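Ticket: Right wrist connector dropping out during sink episodes
Project: Plorneo, kitchen collection
Opened by: Yaneth Puma
Assigned to: Mortimer Kowalczyk
Opened: 9 Nov 2022
Status: Closed, with one follow-up

What's going on

Hi Mortimer, and sorry in advance for the length of this one. I would rather give you too much than have you write back asking for it!

We're collecting the cutlery-in-the-sink task at the Halvorsen kitchen, and the right arm keeps losing its wrist stream partway through an episode. The arms themselves keep following the operator just fine, so whoever is driving has no idea anything is wrong. It only shows up when the episode gets saved and the Grindex recorder says the right wrist channel has a gap in it. The left side has been good as gold the whole time.

The gaps are short, 3 seconds at the longest, but that is plenty to spoil an episode. The grasp and the release both happen in a blink, and if the learner never gets to see them from the wrist there isn't much point in keeping the rest.

What I've tried so far:

Restarted the recorder between episodes. It helps for a little while and then the gaps come back.
Dropped the wrist stream from 60 to 30 frames per second. Same gaps, so I put it back to 60.
Swapped the operator. Same thing with both of us driving.
Ran the arms through the warm-up motion with no task at all. Clean every time, which I found very annoying.

The spot where it seems to like to fail is with both grippers up over the basin, near the faucet.

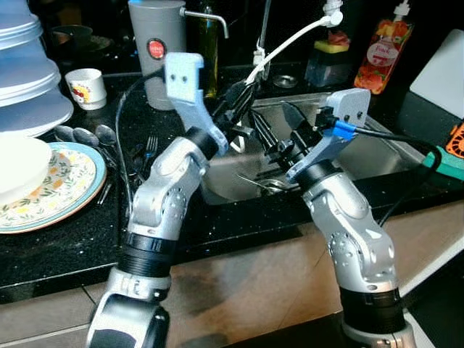
Both arms over the sink, with the blue tape and black cable at the right bracket.

Reply from Mortimer Kowalczyk

Hi Yaneth, please never apologize for a long ticket, I've had three this week that just said "broken."

The clean warm-up is a good clue. That motion keeps the right wrist fairly straight, and your sink reach doesn't. My money is on the cable. When the wrist rolls inward over the basin the slack gets used up, and then the plug takes the pull. You may have a loop of cable that looks generous with the arm parked and still comes up short at the far end of the reach.

Could you do a few things for me, in this order?

1. Stop the collection and put both arms in hold. Unplug the right wrist connector and look at the pins with a flashlight. If any are bent, stop there and call me.

2. Plug it back in until you feel it seat, then wiggle it gently with the recorder running. If you can make a gap by hand, we've found it.

3. Run the sink reach slowly, with no cutlery in the gripper, and have somebody watch the cable while you drive. Go all the way to the back of the basin and then over to the right, and stop if the cable starts to pull.

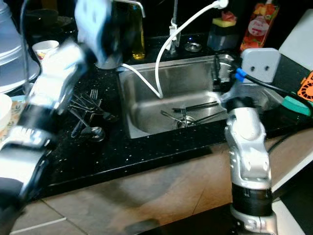 4. Move the first cable clip farther back along the arm, so the slack sits between the clip and the wrist. Then repeat the reach from step 3 and compare the logs.

5. If it's still dropping after that, swap in the spare Hokau cable from the gray drawer and tell me which length you used. The two lengths look the same when they're coiled up, and I have been fooled by that myself.

Please leave the counter the way it is, by the way. I know it's tempting to tidy up while everything is stopped, but I'd like the before and after runs to have the same clutter in them, pile of cutlery and all. The clutter is good for the learner anyhow.

Reply from Yaneth Puma

You were right about the cable, and I owe you a coffee. Pins are all straight. I could make a gap by hand at step 2 on the second wiggle, and at step 3 it dropped as soon as the wrist rolled in toward the faucet. I moved the clip back and did the slow reach over and over, then went up to normal speed, and the right wrist channel stayed whole. I did not need the spare.

About the data we already have - there are 1085 episodes in the set. I don't want to throw out the good ones, so I'm running the gap check over the whole lot and moving anything with a hole in the right wrist channel to the hold folder. Please don't train from the set until I post here that it's finished.

Closing note from Mortimer Kowalczyk

Wonderful, thank you for being so thorough. Closing this one. I've opened a follow-up asking for the recorder to beep when a wrist stream drops, so the operator can stop right then and redo the episode. Tea instead of coffee, if you're still offering.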